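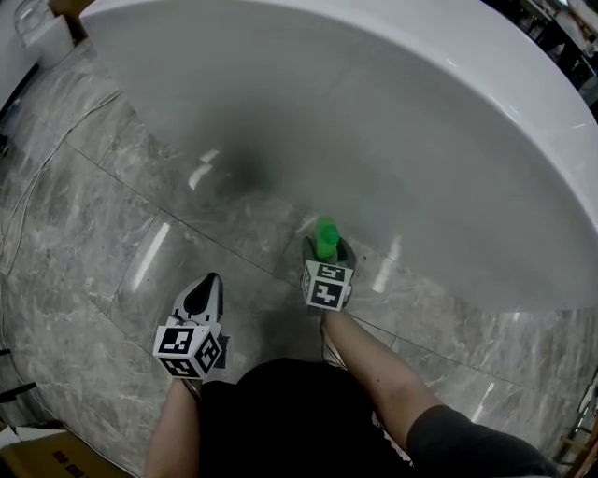 Getting limescale off the bath

We've got dreadfully hard water here in Skostemton, so I've tried everything! My favourite is still plain white vinegar: 500 ml in a spray bottle with a squirt of washing-up liquid (two squirts if it's been a bad month). Spray, go and have a cuppa, wipe with a soft cloth and rinse well. Keep it off marble, it'll dull the shine.
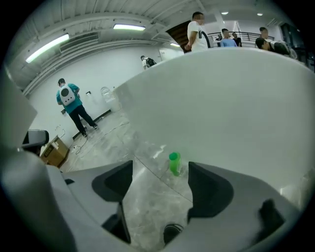 Smooth, glossy white, just how I like it.

Old toothbrushes are brilliant round the taps, by the way.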